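Section 8. Plates, Bowls and Other Things That Get Eaten Off

This section of the Okthorpe Shared Kitchen Guide covers the plastic tableware. Glassware is in Section 9. Knives are in Section 11, which is longer, for reasons you will appreciate when you get there.

8.1 Before You Start

The Okthorpe kitchen runs on plastic plates. We tried china for one winter and have the dustpan to show for it. Plastic bounces, stacks, and forgives most of what a tired person does to it at ten at night. It does not forgive steel wool, the broiler, or being used as a cutting board, and it keeps a record of all three.

You will need:
Dish soap (the plain kind, under the sink)
A soft cloth or the smooth side of a sponge
Baking soda
The drying rack
A dry towel, meaning one that is dry

Note: The towel hanging on the oven door is never dry. Take a fresh one from the drawer.

8.2 Washing a Plastic Plate

1. Scrape leftovers into the compost pail. Use a rubber spatula or a piece of bread. Forks leave marks.

2. Rinse with warm water. Cold water turns butter into a permanent resident.

3. Wash the eating side in circles, working out from the flat center to the rim. If the plate has a ring pressed into it, go around the ring once more with a fingertip under the cloth. Sauce likes it there.

4. Turn the plate over and wash the back. Yes, the back. In a stack, the back of your plate sits on the front of somebody else's.

5. Rinse both sides until the water runs off clear.

6. Stand the plate on its edge in the rack. Plates laid flat hold a small pond.

Caution: Never put plastic plates in the oven, under the broiler, or on a burner "just to set them down for a second." The Fasum dishwasher is fine, top rack only. The bottom rack sits over the heating element, and a plate that has spent an hour there will rock on the table forever after.

8.3 Checking for Wear

Do this when you put plates away. It takes a few seconds and saves an argument later.

1. Tip the plate up on its edge and turn it toward the light. Scratches that vanish when a plate lies flat show up well at an angle.

2. Look over the eating side first, then along the lip, then down the outer wall.

3. Run a fingernail lightly across any line you find. If the nail slides over, the mark is on the surface. If it catches, the mark is a groove, and grooves hold food.

4. Press gently on opposite sides of the rim. A sound plate gives a little and comes back. A cracked one clicks.

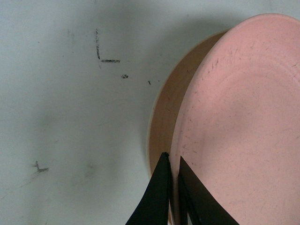
Fig. 8-A. Pink plate tipped up for checking. Note the specks and scuffs on the face, and the thin scratch lines near the rim.

Light scuffing is ordinary and no cause for mourning. Plates live under forks, and a plate with no marks at all is a plate people have been avoiding. Concentrate on scratches that sit close together, and test each one with the nail as in step 3. A cluster can hide one deep line among several harmless ones.

Specks are a separate question. Some are dried food, some are stain, and some turn out to be pepper. Go to 8.4 before passing sentence.

Note: Color is a poor guide to wear. A plate's wall can look darker than its face simply from the way the light falls. Turn it before you decide it is dirty, and certainly before you write a note to the person who washed it.

8.4 Specks and Stains

1. Mix two spoonfuls of baking soda with enough water to make a paste. It should stay where you put it.

2. Spread the paste over the marks and leave it alone for 9 minutes. Wandering off for the evening is allowed, but the paste sets hard and you will be the one chipping at it.

3. Rub gently with a damp cloth and rinse.

4. Dry the plate and look again. Repeat once if there has been some improvement. If there has been none, the speck lives there now.

Caution: No scouring powder, no steel wool, no green side of the sponge. These take off a stain by taking off the plate. Tomato sauce will then move into the scratches, and you will be back at step 1 with less plate to work with.

Caution: Do not mix cleaning products to see what happens. What happens is that we open all the windows and eat outside.

8.5 Keep, Demote or Retire

Keep: surface scuffs, faded color, stubborn specks that don't come up under a fingernail.

Demote: grooves on the eating side. Demoted plates go to the Khunthong shelf by the back door and serve out their days under flowerpots. Mark the underside with an X so they don't drift back into the cupboard. They do try.

Retire: cracks, chips in the lip, warping, or anything sticky that has survived two rounds of 8.4.

If you can't decide, leave the plate on the counter with a slip of paper on it and Kulap Mahawong will rule on it. Her rulings are quick and there is no appeal.

8.6 Stacking

1. Make sure each plate is dry on both sides. Trapped water smells, and it smells worst on the day we have guests.

2. Stack by size, largest at the bottom. Stacking by color looks lovely and falls over.

3. Stop at 11 plates. The twelfth fits under the shelf only if you push, and whoever pulls it out gets the other 11 as well.

4. Keep bowls out of the plate stack. The Iltska bowls nest with each other and with nothing else in the known world.

Note: Replacement plates are ordered in April. Put requests on the sheet inside the pantry door, where Mayuree Nilsuwan collects them. "Nicer ones" has been noted – several times – and does not need to be written again.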